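Wed 17 July – paving walk, Tarkora site. Overcast all morning, flat light, good for reading joints, bad for judging color.

Started on the path by the planting bed. Slabs flat, joints faint. One thin dark seam on the diagonal, fades out partway along. Not on the Drilten drawing. Stain or crack?? Need to get a feeler gauge in it. Surface patchy, dusty looking. Curb OK by eye. Grass well over curb height, hard to check the back face.

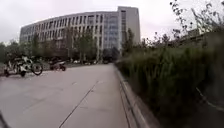
Reply from Rolov came in over lunch: seam could be an old saw cut, don't log it as a crack until the width is measured at both ends. Fine. Logged as "linear mark, TBC".

Then the open plaza toward the three joined office blocks. Survey sheet gives 3,780 sq m total, 212 panels in our half. Did 181, rest tommorow. Joint sealant readings in the other book.
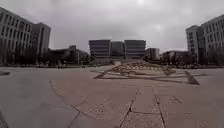 *Plaza, looking to the far blocks. Tree line at left.*

Steps side next. People along both edges, middle clear, so run the level line down the middle. Two-wheelers parked at left, will need them moved before we can do those edge slabs – ask Daher for up to 100 cones.
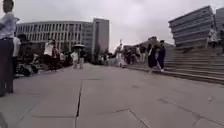

Daher says no cones before Friday, and could we leave the foot of the steps alone till theres a drainage plan. OK. Edge slabs go to the back of the list.

To do: feeler gauge, chalk, spare batteries for the level.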